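6. Jams and dropped grip at the liner station

Applies to Lergate two-arm cells running Pallside tray software. Rev. notes by Mei-kuen Yau, September. Read 6.1 before you touch anything. Most of the damage last year came from clearing the jam, not from the jam.

Fault 241 = grip lost or grip not confirmed. Fault 200 = arm stopped on load. They often come together. Clear 241 first.

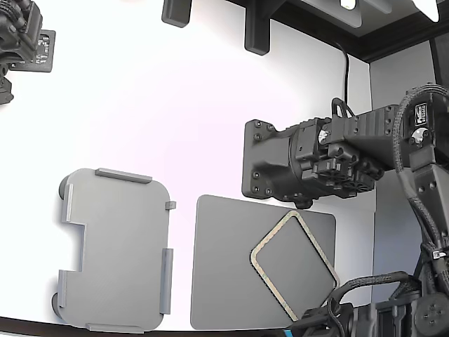
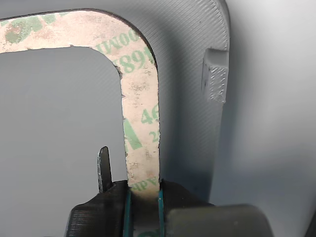
6.1 Make it safe

1. Press the stop on the pendant. Wait for the amber light.
2. Do NOT pull the strip out of the fingers by hand. The grip stays loaded after a stop.
3. Lock out the cell at the wall switch. Both arms. Locking one is not enough, the other can still home itself on restart.
4. Wait 30 seconds for the drives to drain.

CAUTION: The wrist can sag when the drives go off. Keep hands off the table under it. If it has to be held up, use the support block from the kit, never your forearm.

6.2 Clear the strip

1. Turn the manual release on the gripper counter-clockwise, half a turn. Fingers open slowly.
2. Take the strip away with the plastic tweezers. No metal near the teal pads, they cut easy.
3. Look down between the pads for scraps. A torn edge sheds fibers and they pack in at the bottom where you cant see them. Use the flashlight.
4. Wipe both pads with a dry lint-free cloth. No alcohol. Fülöp pads swell with it and you will be back here in an hour.
5. Check printed finger faces for splits along the layer lines. Any split, swap the pair. Do not glue.

NOTE: Printed liner is fine to run. The ink is not the fault. If the strip has curled into a hook it will not lie flat again, so throw it out and start a new one.

6.3 Check the cables

Do this every time, even if the strip looks like the whole problem.

1. Follow the braided cable along the arm from the wrist down. It should move free through the full wrist turn.
2. Look at each clip. A clip that has slid pulls the cable tight and gives you a false 241.
3. Push each connector home. Feel for the click.
4. Gripper cable must not touch the table at the lowest reach. If it does, re-route before restart.

6.4 Restart

1. Clear the table of tools and scraps. Seat the tray agianst its stops.
2. Unlock. Power up. Stand outside the line.
3. Run both arms to home at slow speed, one at a time.
4. Run the empty grip test (menu 4, Test, Grip). Reading should be under 1,000. Over that, pads are dirty or a finger is bent. Go back to 6.2.
5. Run one tray at slow speed. Stay with it.

WARNING: Do not raise the grip limit to get rid of a 241. The factory setting is 3,532 and it stays there. At a higher limit the fingers will not let go of a glove.

6.5 If it comes back

Twice in one shift: tag the cell out and call Tamov service. Have the fault log ready, plus the grip test reading and which arm. Keep the bad strip in a bag, they will ask for it.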